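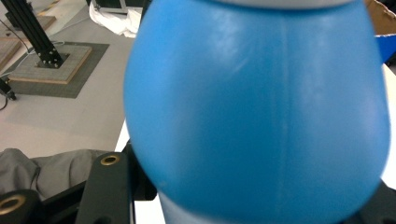
3. Data and method

3.1 The parts counters

The study looked at how independent garages order replacement parts, and how often the part that arrives is the wrong one for the vehicle. Two suppliers took part. Tapsell sells mostly over a trade counter and by telephone, and has kept a paper order book alongside its stock system for many years. Barkell sells almost entirely through a website, where the customer picks a make, model and year from a set of menus before any parts are shown. Both carry makers' own parts as well as pattern parts from other producers, and both deliver to garages in the same two valleys.

We collected 698 orders. An order was counted when it contained at least one part that has to match the vehicle, such as a brake disc, a filter housing or a track rod end. Orders made up only of fluids, bulbs, cable ties and similar goods were left out. Where one order held several parts, each was checked, but the order was recorded as wrong if any one of them did not fit.

3.2 Recording returns

Both suppliers already noted a reason when goods came back, but the two sets of reasons did not line up. Tapsell used a short free text note written by whoever was on the counter. Barkell used a fixed list with entries such as "not required" and "unsuitable", and the second of these covered faulty parts as well as parts that did not fit. We therefore read every return note ourselves and sorted it again under four headings: wrong part ordered, wrong part picked, faulty part, and no longer needed. Two of the authors did the sorting separately. When they differed, the garage was telephoned and asked what had happened, and its answer was taken as final.

Of the orders collected, 161 led to a return of one kind or another. Returns made after the suppliers' normal period were kept in the data if the supplier had accepted them. The last return was entered on 21/07/2018, and the file was closed after that.

3.3 Matching parts to vehicles

Each order was then checked against the vehicle it was meant for. Garages gave us the chassis number from the job card where they had it. Part numbers were looked up in Kalico, a catalogue program used by both suppliers, which lists the parts fitted to a vehicle when it left the factory. Kalico does not always show when one number has been replaced by another. In those cases we used Edau, a separate list of old and new numbers, and treated the two numbers as the same part if Edau linked them in either direction.

A few kinds of part caused trouble at this stage. Brake parts can differ between vehicles of the same model and year, depending on which factory built them and on the size of wheel fitted. Menus that ask only for make, model and year cannot separate these. Exhaust sections were also hard to check, as many older vehicles had already been given a pattern system, and the factory list no longer described what was under the car. Exhaust orders were kept in the main count but are shown on their own line in the tables.

3.4 Limits of the data

The garages chose to take part, and they may be more careful than others in how they order. We have no record of wrong parts that were kept on the shelf for a later job, or thrown away because the cost of sending them back was more than they were worth. Garage owners told us that both things happen, mostly with cheap items. The count of wrong orders is for this reason likely to be low.

The order period took in January, when batteries and wiper parts sell heavily at both suppliers. Batteries are seldom ordered wrongly, and a period without a winter month might give a different share. We did not correct for this. The results in the next section are given for each supplier separately and then for both together, with batteries included throughout.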